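Inicio Proyectos Taller Archivo Contacto

Brazo Mudura, parte 2: el simulador antes que los tornillos

Última actualización: 26 de abril de 2021
Tiempo de lectura: 4 minutos

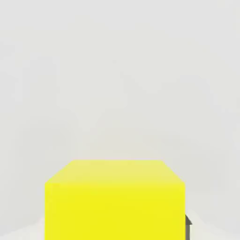 El cubo amarillo en el simulador, muy de cerca.

Sigo con el brazo que empecé en noviembre. En la primera parte conté el montaje de la base y los dos eslabones, impresos en el taller compartido de Larnine. Desde entonces he tocado poco el hardware. Casi todo el trabajo ha sido de software, en casa, por las noches.

El motivo es una pieza rota. En la última prueba en el taller mandé al codo una orden con el signo cambiado y el eslabón superior se partió por el alojamiento del rodamiento. Volver a imprimirlo cuesta 13 horas de máquina y hay que reservar turno. Decidí no mover nada más hasta tener una simulación en la que poder equivocarme gratis.

El modelo

Las piezas ya estaban dibujadas, así que exportar las mallas fue rápido. Lo que llevó tiempo fue lo demás: masas, límites de giro y, sobre todo, los orígenes de cada articulación. Tenía el hombro desplazado respecto al dibujo y no me di cuenta hasta que comparé la posición de la muñeca con la medida que había tomado con una regla. Si alguien va a hacer lo mismo, que mida primero el brazo real y apunte los números en papel. Yo los tenía repartidos en tres sitios y no coincidían.

Para las mallas de colisión usé cajas y cilindros. Con las mallas completas el simulador iba a tirones en mi portátil.

El objeto

El objeto de prueba es un cubo amarillo liso, sin texturas ni marcas. Quería un color fácil de separar del fondo, que es gris claro. Para la primera versión del detector me basta con un umbral de color y un rectángulo alrededor de la mancha. Más adelante habrá que complicarlo.

Un problema que apareció enseguida es que el amarillo no es un solo amarillo. La cara de arriba recibe más luz y sale bastante más pálida que la frontal. Con el umbral ajustado a la cara frontal, la superior desaparecía de la máscara y el centro calculado quedaba demasiado bajo. Bajé el mínimo de saturación hasta que entraron las dos caras. Con eso empezó a colarse algún trozo del fondo, y lo arreglé quedándome solo con la región más grande.

El otro problema es la distancia. Con el cubo muy cerca, la cara frontal se sale por abajo y el centro de la mancha deja de ser el centro del cubo. De momento lo resuelvo por las malas: si la mancha toca el borde inferior, el programa ignora la medida y usa la última buena. Funciona si el movimiento es lento.

La comunicación

El control va en dos procesos. Uno calcula las posiciones y el otro las envía, o bien al simulador o bien a la placa Flurkex que mueve los servos. Los mensajes son los mismos en los dos casos y solo cambia el destino. Esto me obligó a reescribir la parte del puerto serie, que estaba mezclada con todo lo demás desde el principio.

La placa acepta una orden cada 100 milisegundos sin perder ninguna. Por debajo de eso empieza a saltarse mensajes. He puesto el mismo límite en el simulador para no acostumbrarme a una respuesta que luego no voy a tener.

Las pruebas

Dejé el simulador repitiendo la aproximación con el cubo colocado al azar dentro de la zona de alcance. Han sido más de 3.000 intentos en varias noches. La mayoría de los fallos se concentran en dos zonas: muy cerca de la base, donde el codo llega al límite, y en el extremo derecho, donde todavía no sé qué pasa. Sospecho de un límite mal puesto en la muñeca, pero no lo he comprobado.

No me fío de los resultados del cierre. El rozamiento está puesto a ojo y el cubo simulado no se deforma ni resbala como lo haría uno de plástico impreso.

Pendiente

– Imprimir otra vez el eslabón superior, con la pared del alojamiento más gruesa.
– Revisar los límites de la muñeca.
– Cambiar la fuente de alimentación. La Awwad que uso ahora se calienta demasiado con todos los servos cargados.
– Subir los archivos del modelo, cuando haya limpiado los nombres de las piezas.

Tengo turno de impresora reservado en Larnine para el eslabón. Si sale bien a la primera, la siguiente entrada será ya con el brazo montado y los mismos programas enviando órdenes a la placa.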